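February 28, 2022
Filed under: Field diary / Mine water

Edlow, pit drainage. Read the V-notch weir at the lower adit before breakfast. Head 56 mm, unchanged. Conductivity downstream of the Trorell settling pond 2898 µS/cm, upstream 267. Iron staining now reaches the second culvert. Dariusz Kozłowski wants duplicates from both points before the Aubert permit hearing in March. Bottled four, 1000 ml each, acidified two. 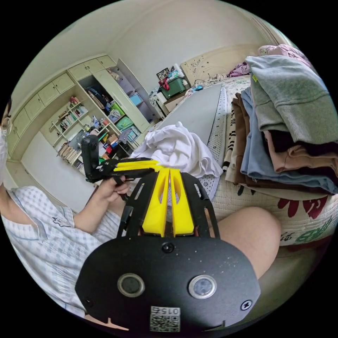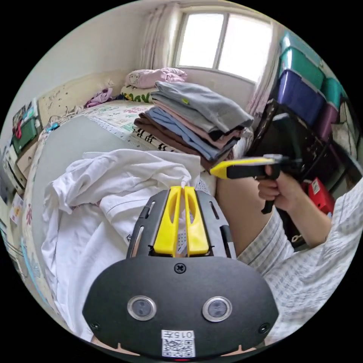 Cloth and grippers.

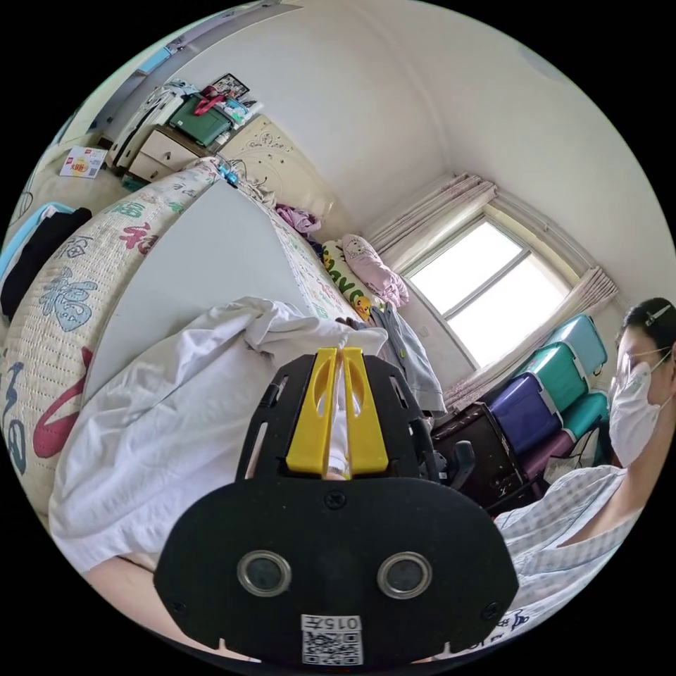

Evening

Ternasen sent the revised discharge plan. Liner thickness still missing from table 3. Wrote back asking for it and for the pump curve. pH probe drifting again, recalibrate at 4 and 7 tomorrow.

Recent entries
Culvert survey, east side
Pond sludge depths
Notes on the haul road ditch

Last updated: February, evening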